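Drakos Hand Gripper: Finger Pad and Linkage Care Kit

Sold by Jumgate. Page looked after by Dzifa Quaye, last touched 28 November 2025.

Hi! I put this kit together because I got tired of digging through drawers for the same few bits every time one of our hand-held grippers needed a look. If you run these for pick-and-place recording you know how it goes: a pad gets shiny, a joint starts to feel gritty, and all of a sudden small stuff slides right out of your fingers (well, the gripper's fingers).

What's in it: 6 ribbed finger pads in blue, a small driver for the pivot screws, a stiff nylon brush, a lint-free cloth and 11 spare pins in a little screw-top tube. The tube was Manikandan Murthy's idea and I love it. The old kit had a zip bag and I was forever finding pins on the floor.

Pads first, seeing as that's what most of you write to me about. Close the jaws slowly and look at the gap from above. The ribs should meet evenly from tip to base. If one side touches early, loosen the backing, nudge the pad over and snug it down again. Then try it on things you have at home! I like a mix of shapes, something curvy like a hair clip and something flat like a little square box, on a tablecloth with a bit of give to it.
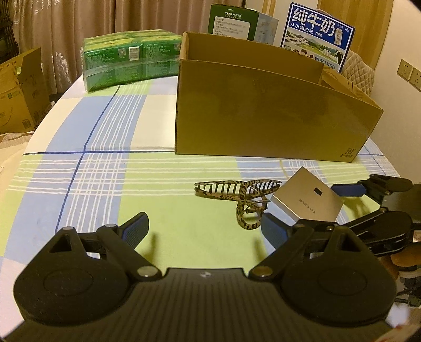

Blue pads open over a claw clip, with the silver-lidded box right next to it.

A clip is a mean test, in a good way. You can go for the looped handle or for the teeth, and a badly seated pad will usually twist off one or the other. If yours holds the clip but drops the flat box, check the tips before you blame the linkage.

Now the linkage. Brush the joints out with the jaws open, then again with them closed, and wipe the round pivot caps with the dry cloth. Please don't oil anything! Oil creeps down onto the pads and then you're buying another kit from me (which, fine, but still). Snug each pivot screw until the side play is gone and stop there. If the finger won't swing freely you've gone too far, so back it off a hair.

I do a quick check before every session and a proper clean every 3 weeks in June, when the windows are open and there's dust on everything. The rest of the year I stretch it out.

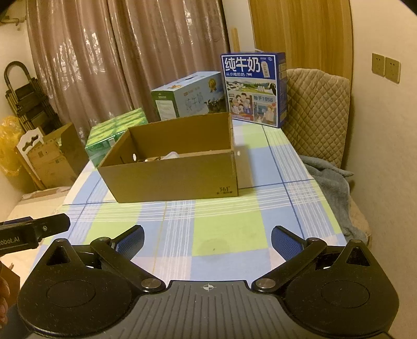 Jaws open, pivot screws and both finger pads in view, ready for a reach toward the carton.

Set the gripper up the way you plan to use it before you call it done. Hold it out over the table and work the jaws a few times, then tilt it left and right. Roswitha Pichler wrote in to say she'd only ever checked hers pointing straight down and missed a sticky joint for weeks, so thank you Roswitha, the tilting is in the leaflet now.

Fit: Drakos hand grippers with the triangular side brackets. It won't fit the Nasteo wrist version, the pad backing is a different width. Refill pads come in packs of 3 and ship from Tokcombe along with everything else. Stuck on something? Use the contact form and put "pads" in the subject so it lands with me.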